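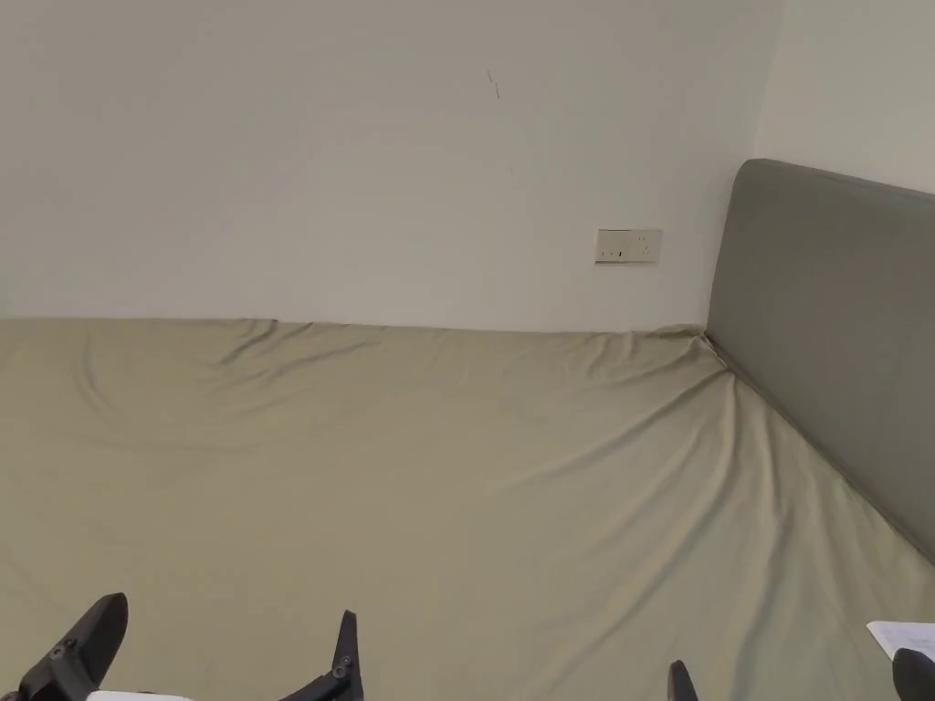

How Does a Plant Turn Into a Bedsheet?

When I was 7 I thought cloth came out of the store the way water comes out of the faucet. It was just there! Then my class got a cotton plant in a pot, and I found out I'd been sleeping on a plant every night of my life. I still think it's one of the best surprises going, so let me tell you how it works.

It starts with a flower

Cotton grows on a bushy green plant that loves hot weather. First it makes flowers. On the most common kind of cotton they open up creamy white, and by the next day they've turned pink (I thought somebody had swapped ours). Then the petals drop off and leave a little green pod behind. The pod is called a boll, and you say it just like "bowl."

Inside the boll there are seeds, and each seed grows a coat of tiny hairs. The hairs get longer and longer until the boll dries out and splits open, and out puffs a ball of white fluff. Those hairs are the cotton. The fluff helps wild cotton seeds get carried off to new places, a bit like a dandelion's.

Getting the seeds out

Seeds hang on to their fluff really, really tight. I tried pulling the seeds out of one boll with my fingers, and it took me 20 minutes and I still missed a few. A long time ago people had to do it by hand, and it was slow, hard work. Now a machine called a gin does it. The gin has little teeth that grab the fluff and drag it through slots too narrow for the seeds. The seeds stay behind, and they don't go to waste either. Some get squeezed for cooking oil and some get fed to cows.

From fluff to thread

If you pull on a cotton ball, it falls apart. So how can it be strong enough to jump on? (Not that you would ever jump on a bed.)

The secret is twisting. First the fluff is combed so that the hairs mostly point the same way. Then it's pulled out long and thin and twisted round and round, and that's called spinning. When the hairs are twisted together they squeeze against each other and can't slip away so easily.

You can try it! Take a cotton ball and gently pull it into a long wisp. Tug it, and it comes right apart. Now make another wisp, and have a friend hold one end while you twist the other, always in the same direction. Tug that one. It's a lot tougher, right? You just made yarn, kind of lumpy yarn, but mine was lumpy too.

Over, under, over, under

Next comes weaving. If you've ever made a paper place mat out of strips, you already know how. One set of threads is stretched out on a machine called a loom. Those are the warp threads. Another thread goes across them, over one and under the next, all the way to the side, and then back again. The crossing threads are called the weft.

Have a look at the package next time somebody buys sheets. You might see a number on it, like 280 or 600. It's the thread count, and it tells you how many threads are packed into one square inch of cloth, adding up the ones going both ways. Thinner threads let you fit more in. A bigger number doesn't always mean a nicer sheet, though, and my favorite one at home has a pretty small number. It's also got a patch on it.

Why does it get so wrinkly?

Cotton hairs are made of a stuff called cellulose, the same stuff that helps hold up trees and grass. When you lie on a cotton sheet, the threads bend. Your body is warm, and it lets out a little dampness all night, and that helps the threads settle into their new bent shape. Then they dry and stay that way, and you've got wrinkles!

An iron plays the same trick backward. The heat and steam let the threads move again, and the iron presses them flat while they dry.

Is all cloth made from cotton?

Nope! Wool grows on sheep, silk comes from the cocoons of silkworms, and linen comes from the stem of a plant called flax. Polyester is usually made from oil that comes out of the ground. Lots of sheets are a mix of cotton and polyester, and those usually wrinkle less. Go look for the little tag sewn into your pajamas and see what you've been wearing to bed. Mine say cotton, with a tiny bit of something stretchy mixed in.

Home Plants Animals Weather Things at Home For Grown-ups Back to top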